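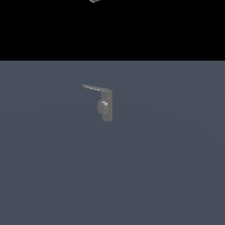

A reader wrote to me that a country can't claim to care about landmines abroad while it keeps its own stockpile at home, and that I had let the Drultham government off too easily in my July post. The reader also asked why I spent so much of it on the wording of the pledge and so little on who would pay for the clearance.

I've been thinking about both points. I think the first is mostly right and the second is completely right.

On the stockpile: my July post said Drultham had agreed to stop making mines and stop selling them. It has. What I left out is that the law says nothing about the ones already in storage. The ministry's line is that they are being kept for training. You need a few mines to train a clearance team. You don't need a warehouse of them. Other countries have set a number they keep for that purpose and destroyed the rest on a schedule, and there is no technical reason it can't be done here. I should have said so.

Where I part ways with the reader is on whether this makes the whole pledge worthless. I worked in a grants office for 12 years, and I read a lot of half-measures in that time. Some of them went nowhere. A few became the thing people pointed to later when they asked for the other half. The export ban has a reporting rule attached to it, so once a year somebody has to stand up and put the figures on the record. That is a place to ask about storage.

## The money

The pledge came with funding for one year. The area it covers is the Proltine valley, where the survey lists 26 villages with suspected ground. Only 9 of those have had a full survey. The others are on the list on the strength of old maps and what people who live there have reported, mostly lost animals and fields that were given up.

One year of money will pay for training and for the first season. It won't pay for the second season, and the second season is when a team gets good. Clearance is slow work. People are trained, they work a strip, it gets checked, they move to the next strip. If the contract ends they take other jobs, and the next funder pays to train new people. I have seen this in grant files from three different regions and the pattern was the same each time.

The Proltine villages sent a petition with 600 signatures asking for a five-year commitment. As far as I can find out, they got a letter back thanking them for their interest. The petition is short and worth reading. It asks for four things: the multi-year funding, local hiring, a clinic that can fit and repair artificial limbs, and a say in which fields go first.

That last one gets the least attention and I think it may matter most. Roads usually come first, and that makes sense to the people driving on them. But the petition asks for the path to the lower well and the ground next to the school to be moved ahead of the main road. Women signed for most of the households, and they are the ones who walk to the well. The plan attached to the pledge was drawn up before any of them were asked.

## What I'd like to see

A destruction date for the stockpile, written into law, with the training number stated separately.

Five years of funding, even at a lower amount per year. A smaller team that stays is better than a large one that leaves.

The order of the fields opened up again, with the villages in the room.

The aid budget hearing is the next chance for any of this to come up. Comments are accepted in writing, and they don't have to be long. Mine was a page and a half. I asked about the second season and I asked about the well. I've now added a paragraph about the stockpile, thanks to the reader.

I've also put a correction at the top of the July post, dated 8/10/20, saying that the law covers production and export only. The rest of that post stays as it was.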